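## Reto del fregadero: ¿alguien se cree los 62 puntos?

**idus_taller** · 24 de noviembre de 2021

Abro hilo porque en el club Skikix llevamos desde junio con la prueba de las tazas (sacarlas del fregadero y dejarlas en el escurridor) y sigo sin ver que eso enseñe gran cosa. Dos momentos de la sesión:

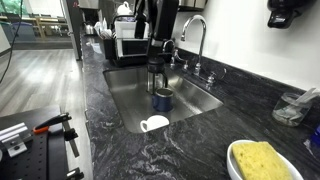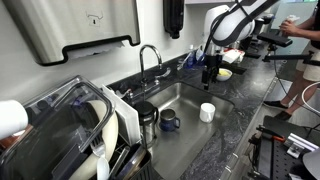
El equipo Dallau dice que va por 62 puntos de 200. Lo dicen ellos, con sus propias hojas. Yo pedí los registros y me mandaron un resumen. Un resumen no me sirve: quiero saber qué se cuenta como intento y si alguien recolocó una taza a mano entre medias.

**Kaufmann_b**

Los registros están en la carpeta compartida, son 543 intentos. Otra cosa es que no los hayas abierto.

**idus_taller**

Abiertos. La columna «intervención» está vacía en casi todas las filas. ¿Vacía quiere decir que no hubo o que no se apuntó? Porque el reglamento pide sí o no.

**marea_baja**

Yo estuve en el grupo el curso pasado y esa columna la rellenaba el último que se iba, de memoria. Así que vacía no quiere decir nada.

**Kaufmann_b**

Eso era el curso pasado. Ahora hay una persona por turno apuntando. Y lo de que no enseña nada no lo compro, una taza tumbada sobre acero que brilla es un problema de percepción bastante serio. Mis alumnos de primero aprendieron más calibrando ahí que en todo el temario.

**idus_taller**

Que aprendan a calibrar, perfecto. Pero entonces que se puntúe la calibración. Con dos tazas y siempre el mismo fregadero, un equipo puede ajustar el programa a mano y no generaliza nada.

**Keegan Cloutier**

Soy uno de los 3 jueces. El reglamento permite cambiar las tazas el día de la prueba y pienso proponerlo. Las filas en blanco contarán como intervención salvo que haya vídeo.

**marea_baja**

Uf, pues con esa regla Dallau se queda en la mitad.

**Kaufmann_b**

Hay vídeo de casi todo. Lo subo el viernes.

**idus_taller**

«Casi». Espero al viernes.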